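Notes for the club evening talk, Jul 8, 2018
Running a two-bike team in a regional road race series

Slide 1 – Who I am

Introduce myself, thank Patricio Pastor for the invitation and the use of the projector. I have managed the Podarell team for two seasons. Before that I changed tires for other people. Say early on that questions can come at any point.

Slide 2 – What the team is

Two riders, two bikes, one spare engine between them. Torben Brandes rides the first bike. The second seat changed hands last November and the new rider is still learning the tracks. Both bikes are 600s, built to the series rules, so the engine is close to stock and most of our work goes into suspension and gearing.

Mention that 20 bikes started the last round. People always ask how big the grid is.

Slide 3 – Where the money goes

Tires first, then crash parts, then fuel and travel. Entry fees are a small share. A rear tire is good for one race and maybe a practice session after it. We buy in bulk before the season and store them flat, out of the sun.

Crash parts are the hard item to plan for. We carry two sets of levers, footpegs and handlebars for each bike, and one spare radiator. At Lovell this spring we used the radiator on the first morning and spent the rest of the weekend without one.

Pause here. Somebody will want to know what a radiator costs.

Slide 4 – Sponsors

Pellegrini pays for fuel and has its name on the belly pan. Prino gives us a discount on brake pads and we send them wear notes after each round. Neither deal came from a letter. Both started with a talk in the paddock.

What the sponsors ask for: results by the next morning, a few pictures, and somebody who answers the phone. Small teams lose deals by forgetting the last one.

Slide 5 – A race weekend, hour by hour

Arrive the evening before. Awning up, floor down, bikes in. Tech inspection opens early and the line is long, so one of us goes over with both sets of papers before breakfast. First practice is for checking that nothing leaks. Second practice is for gearing. Qualifying is 13 minutes, enough for two proper runs if the rider doesn't sit in the pits talking.

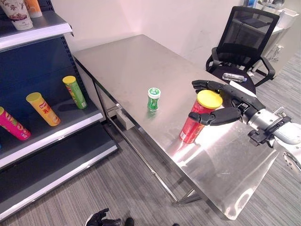
Between qualifying and the race we change as little as possible. In our first year we changed springs at lunch and Torben finished last but one, on a bike he had liked that morning. Now any change after qualifying has to be written down and agreed by the rider and the mechanic. Tire pressures don't count as a change. We check those twice on the grid and once when the bike comes back.

Slide 6 – Data

We log throttle, brake pressure, suspension travel and speed. I look at corner exit speed first. Show the two traces from Lovell, turn four. The blue line opens the throttle earlier but has to close it again. The red line waits and is faster at the end of the straight.

The logger cost us $775 used. Buy the simplest one you can read.

Slide 7 – Rest of the season

Podarell will run both bikes to the end of the year. The aim for Torben is the top five in points. For the second bike it is to finish every race.

Questions. Leave the sign-up sheet for paddock help by the door and mention that lunch is included.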